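Standby Power Use in Student Housing: A Metering Study of Ronwood Hall

Course project report, Building Energy Systems
Submitted November 18, 2019

1. Background

Standby power is the electricity a device draws while it is switched off or waiting for input. In student housing the cost is usually hidden, as rent at Ronwood Hall includes electricity and residents never see a bill. The housing office at Gollside asked for an estimate of how much of the building's plug load could be removed without changing how residents live. This report covers the measurements made in September and the estimate based on them.

2. Method

Ten rooms were metered for two weeks each, using Plirero plug-in meters with a one-minute logging interval. One meter was placed between the wall outlet and the main power strip in each room. Ceiling lights and bathroom fans are on separate circuits and were left out. Residents kept a short log of when they were away overnight, and only readings taken between 2 a.m. and 5 a.m. were treated as standby.

Refrigerators caused the main difficulty. Their compressors cycle through the night, so a simple average of the night readings overstates standby. We recorded each refrigerator on its own for one night and subtracted its mean draw from the room total. 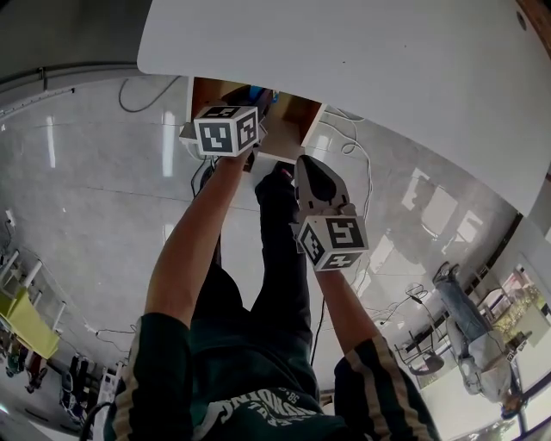
The meters were checked against a bench instrument before installation. Two read high at loads under 5 watts and were replaced. The remaining meters agreed with the bench instrument to within 2 percent at 60 watts, but the error was larger at low loads, where most standby readings fall.

3. Results

Total consumption for the metered rooms was 1151 kWh per room when scaled to a full academic year. The highest room reached 1497 kWh and the lowest 744 kWh. The highest room had a desktop computer that stayed on overnight, and its night readings were excluded from the standby average.

Game consoles in instant-on mode were the largest single standby load. Phone chargers with nothing attached were below the resolution of the meters. Printers varied widely by age.

4. Limitations

The sample is small and all rooms are on the north side of the building. Scaling two weeks to a year ignores winter use of space heaters, which are not allowed but are known to be present. The Hoani wing was closed for repairs and could not be included.

5. Recommendations

Switched power strips should be supplied at move-in, with one unswitched outlet for the refrigerator. Console settings could be covered in the housing handbook. A second round of metering in the Hoani wing would be needed before any building-wide savings figure is published.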